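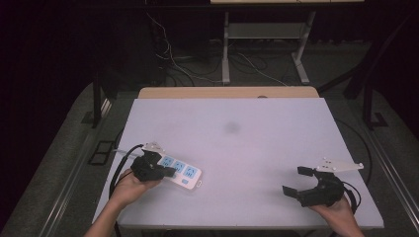

4.2 Connecting the Irnura records unit

The Irnura unit receives adopted minutes, ordinances and notices from the clerk's office and publishes them to the public reading page. It must stay powered at all times, including outside office hours. The unit, the Oto scanner and the monitor can share one power strip. On a strip of the type shown, with three blue socket panels in a row and a small blue switch near the rounded end, place the strip so that the switch can be reached but will not be bumped by feet or chair legs.

CAUTION: Do not plug the unit into an outlet controlled by a wall light switch. Loss of power during indexing can leave the document register locked.

1. Connect the network cable to port A. Port B is reserved for service.

2. Connect the scanner to either USB port on the rear panel.

3. Press and hold the power button until the status light turns green. First startup can take 13 minutes.

4. At the prompt, enter the 17-character license key printed on the delivery sheet. The key is case-sensitive.

5. Select the jurisdiction type: City, County, School District or Special District. This setting controls the default retention labels and cannot be changed after step 8.

6. Enter the name of the issuing body exactly as it should appear on published documents.

7. Under Numbering, enter the last ordinance or resolution number already in use. If the last number issued on paper was 2,163, enter 2163 without the comma. The unit assigns the next number.

8. Select Confirm. The register is created and the reading page goes live with no documents listed.

NOTE: Draft minutes are never shown on the reading page. A document becomes public only when its status is set to Adopted and an adoption date is entered.

4.3 Importing existing files

Existing PDF files may be imported in batches of up to 55. Larger batches are rejected in full.

1. Copy the files to the Import folder.

2. Open Register > Import and select Check. Files without a readable text layer are marked in yellow.

3. Rescan or correct any marked files, then select Import.

NOTE: Registers created with Zurkby software must first be converted with the Csizmadia utility. Versions dated before September 17, 2020 drop the attachment list from closed-session minutes. See Appendix C.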